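Perguntas frequentes - cestos e separação de garrafas
Loja Flesora, página de ajuda. Atualizado em 27/6/23

Qual cesto devo escolher para garrafas de plástico?
Para uma mesa ou um canto pequeno, recomendamos o modelo Narnora, de rede. O ar passa pelos lados e vê-se de fora quando já está cheio. Para a cozinha de uma família grande é melhor o Flarkwood, com capacidade de 65 litros.

As garrafas devem ir inteiras ou amassadas?
As duas formas são possíveis. Amassadas ocupam menos lugar. Pedimos somente que a garrafa esteja vazia e que a tampa fique enroscada, para não se perder no fundo do cesto.

Posso usar o cesto em cima da mesa?
Sim, se a mesa é plana e o cesto fica um pouco afastado da borda. Uma garrafa deitada pode rolar - por isso convém recolher logo as que ficaram fora, como esta de tampa vermelha, ao lado de um cesto de rede cinzenta que já tem outras garrafas dentro.
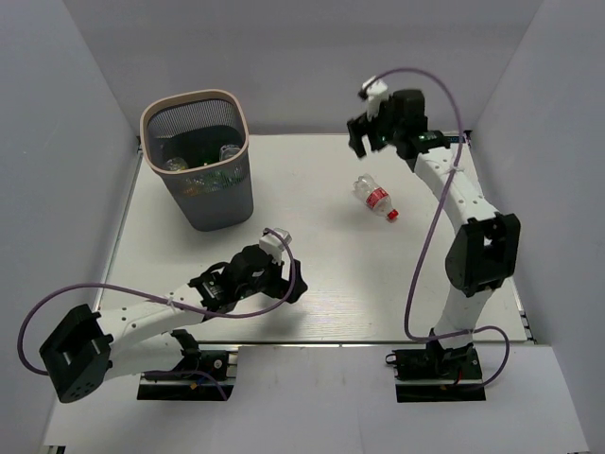

Preciso de saco?
Para garrafas vazias, não. Se deita também restos húmidos, use um saco de 20 litros e dobre a margem dele por cima do aro.

Como se limpa a rede?
Com escova macia e água morna com pouco sabão. Não use palha de aço. Deixe secar com a abertura para baixo, antes de pôr outra vez no lugar.

O rótulo tem de ser retirado?
Na nossa recolha não é necessário. Em outros serviços a regra pode ser diferente, pergunte no seu município.

O aro saiu do cesto. Há peça de substituição?
Sim, a referência é 1562. O aro encaixa com a mão, começando por um canto. Se não consegue, escreva para Wagner Frota, do apoio ao cliente, e indique o modelo e o mês da compra. Os aros para cestos comprados antes de abril são enviados pelo armazém Rowlands e podem demorar mais alguns dias.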